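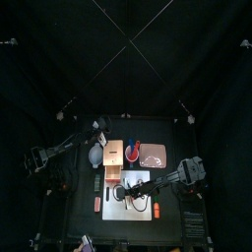
Qistina Pelupessy replied at 18:42:

Before touching a single lockshield, check that the bypass is shut or at least throttled. If it is wide open the pump is sending most of its water straight back to the boiler, and nothing you do at the radiators will make sense.

Which pump setting are you on? Fixed speed or constant pressure?

---

**Ona Hunt** · 18:57

Fixed speed, middle setting. Bypass is the automatic sort. I have it wound in to where the installer left it and have not moved it.

To repeat the layout for anyone coming in from page one: two-pipe system, 14 radiators, Skolance condensing boiler on the ground floor, system volume almost 114 litres by the meter when I refilled it. Fourteen Stilter lockshields, all new last November. Upstairs is hot within minutes. The two radiators at the far end of the ground floor run (dining room and back hall) get warm at the top and stay tepid at the bottom.

I have been doing it by the drop across each radiator, with a pair of clip-on probes. The trouble is that by the time I have done the last one, the first one has moved.

---

**Bayu Govindasamy** · 19:10

They will always move. Every valve you close raises the pressure available to all the others, so the early ones get more than you gave them. The usual cure is to go round twice. The second pass needs much smaller turns.

Start with the index circuit, in your case the back hall, fully open. Work back towards the boiler and throttle each one until it matches. People go wrong by starting next to the boiler with the far end half shut.

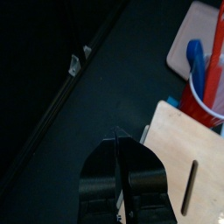
Also take all the thermostatic heads off before you begin. A head that is half closed on a mild evening will give you a large drop and you will open the lockshield to correct a fault that isn't there. I have seen a whole house set up like that. It worked until the first frost, and then the bedrooms took everything.

---

**Ningsih Sembiring** · 19:26

I don't agree with balancing by drop at all on a condensing boiler that modulates. The flow temperature wanders while you are measuring. You clip on the first probe, read it, clip on the second, and the burner has already changed down. The figure you write in the notebook belongs to two different moments.

Work it out by flow. Take the output each room needs, divide it by the drop you want, and set the valve from the maker's chart. Stilter print one. Then you are only checking with the probes.

---

**Bayu Govindasamy** · 19:31

Have you got a room-by-room heat loss for a house you have not measured? The chart is fine if you know the pressure across the valve. She does not. With old pipework under the floor, part of it possibly microbore, the chart setting is a guess with a decimal point in it.

---

**Ningsih Sembiring** · 19:40

A guess from a heat loss is still nearer than chasing a moving burner. You can get a usable heat loss with a tape measure and an evening. And the boiler reports its own flow rate in the installer menu. Ona, go into the Skolance service menu, hold the two outer buttons, and scroll until you see litres per hour. Write it down with everything open and with everything as it is now.

---

**Ona Hunt** · 20:03

683 litres per hour as it stands. I have not done the all-open reading yet, the children's rooms are in use.

I had a go at holding the burner steady by setting the flow temperature low. The drop readings were calmer, though they were also small, and my probes disagree with each other when clipped to the same pipe. I swapped them over and took the mean, which helped.

---

**Qistina Pelupessy** · 20:15

Swapping is the right thing to do. Put a scrap of foil tape under each probe as well, and insulate over the top with a bit of pipe lagging. On painted tails you are partly reading the room. Scrape a small patch back to metal if you can bear to.

On the argument above: I would use both. Flow method to get the first setting, drop to trim it. The first pass is then short, and the valves do not wander as far while you are working.

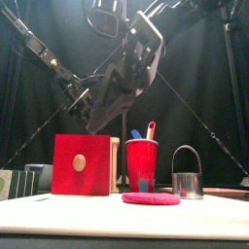 One caution on low flow temperatures. The radiator gives out less, so the drop shrinks at the same flow rate. If you balance to a fixed drop with the water cool, you will have throttled everything too far, and once the temperature goes back up the drop will be well over what you wanted. Match the radiators to each other at low temperature. Leave the absolute figure until the boiler is back at its normal setting, and correct it with the pump.

---

**Bayu Govindasamy** · 20:22

Agreed on that last part. Matching first, absolute drop afterwards.

I still say the chart is a waste of an evening. Most lockshields do nearly all their work in the first turn from closed. Half the chart covers a range where nothing much changes.

---

**Ningsih Sembiring** · 20:34

That is true of the plain ones. The Stilter has a shaped plug and the response is closer to even over its travel. It is the reason the chart exists. If you treat it like a plain valve you will end up with everything pinched to a sliver and a pump that whines.

---

**Ona Hunt** · 20:48

It does whine a little, on the landing. I had put that down to air.

I also found an old drawing of the pipe runs from the previous owner. The dining room tees off after the back hall and not before it, so my index circuit may be the wrong one. Does that change the order?

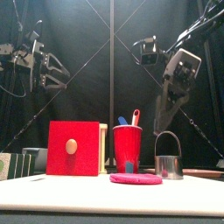 **Larasati Lubis**
Member, Bumham · posted 21:06 · edited 21:11

Yes. The index is whichever radiator has the greatest resistance between it and the pump, and a late tee with a long tail will usually beat an earlier one. Leave both open, let it settle, and see which has the larger drop once the rest are matched to each other. That one stays fully open. Throttle the other to suit.

Before any of it, look at the dirt. Warm at the top and tepid at the bottom on only the last two radiators is also what sludge does. Shut both valves on the back hall, drain it into a bucket and look at the colour. If it is black, no amount of balancing will fix it. Mine had the same pattern, and I spent two weekends on the lockshields before I took the radiator outside and put a hose through it.

Do you have a magnetic filter? Kusuma make one that fits in a short length of return pipe.

---

**Ona Hunt** · 21:19

No filter. The refill water ran clear, though I did not have any radiators off the wall. I will do the back hall first and leave the valves alone until I have seen what comes out.

---

**Bayu Govindasamy** · 21:24

Count the turns as you close the lockshield so that you can put it back where it was. And put the inhibitor dose back in if you lose more than a bucket.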